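Covering and clearing the table: notes for the Wekley evening session
Speaker: Laurinda Veloso
Running time 30 minutes, questions after

Opening

Say hello, say where the fire exit is, and ask people at the back to move up. Lenni Suominen has the handouts. There are 33 printed, so couples can share one.

Tonight is table covers and trays. We did shelves in March and I won't go back over that, but the shelf handout is on the side table for anyone who missed it.

Start with the question I get most at Mevby: should a work table in a family room have a cloth on it? My answer is that it should if small things get put down on it. Blocks, beads, game pieces, buttons. A hard top is noisy and pieces skid. Cloth keeps them where you set them.

Picking the cloth

Off-white or cream is what I use. Colored pieces show up against it from across the room, and you can see what you missed when clearing up. The price of that is stains. Tell them so now, before someone raises a hand.

Get it bigger than the table. It should cover the top and come down over the front edge, far enough that it doesn't creep back when a child leans on it. Mine hangs 11 inches at the front. At the back I let it stop at the edge.

Cotton with some weight to it. Thin sheets slide. Do not buy anything with a printed pattern if the table is for sorting.

Pass the two samples around at this point. The heavier one is from Yap, the other is an old curtain. Ask for them back.

Wrinkles

People worry about this too much. Soft folds toward the back or along the front do no harm. A fold in the middle matters, as a block set on it will tip. Pull the cloth toward you from the front corners, then smooth with the flat of the hand from the center outward. It takes less than a minute. I stopped ironing ours years ago.

If there is a seam, turn the cloth so the seam runs down a side and keep it out of the middle.

Stains

Slow down here, they will want to write.

Treat the spot the same day if you can. Cold water first, from the back of the fabric. Then a little dish soap, worked in with your fingers, left for 30 minutes, rinsed. Check the spot before it goes in the dryer. Heat sets what is left.

Old yellow marks are harder. Soak overnight in oxygen bleach and warm water if the care label allows it. It may lighten the mark and leave the rest. After 2 tries I leave it alone. A work cloth with a faint yellow patch is still a work cloth, and you can keep the good one for company.

Someone will mention chlorine bleach. I don't use it on cream cotton.

The tray

One tray per table. The Dronau family, who let me use their playroom for the first of these talks, had five, and all that happened was that the pieces moved from tray to tray and never went home to the box.

What to look for: rounded corners, a low rim, a plain color that stands apart from the cloth. Low rim so a hand can go in flat from the side. Plastic wipes clean, and scuffs don't matter.

Lay it flat at one side of the table, long side running front to back. That leaves the other side open for whatever is being used. The tray stays empty until clearing time. If it starts out full, people treat it as storage.

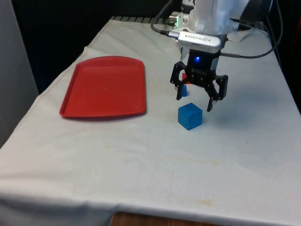 How do you keep the tray from sliding when a child drops blocks into it?
Put it straight on the cloth with no mat underneath, and if it still moves, stick a strip of shelf liner to the bottom.

Clearing up

Order of work: big pieces first, then small ones, then carry the tray to the box. Look behind the larger blocks before you lift the tray, as small ones hide there. Run a hand over the folds at the front. Shake the cloth outside once a week, or sooner if there has been food.

With children under five I do the small pieces myself and let them do the big ones. Lenni does it the other way around with his two and says it works. Let him speak to that if there's time.

If running late, skip the part on storage boxes. It's on page two of the handout.

Close

Collect the samples. Remind them the hall needs the chairs stacked by nine. Sign-up sheet for the drawers session is by the door, pen on a string.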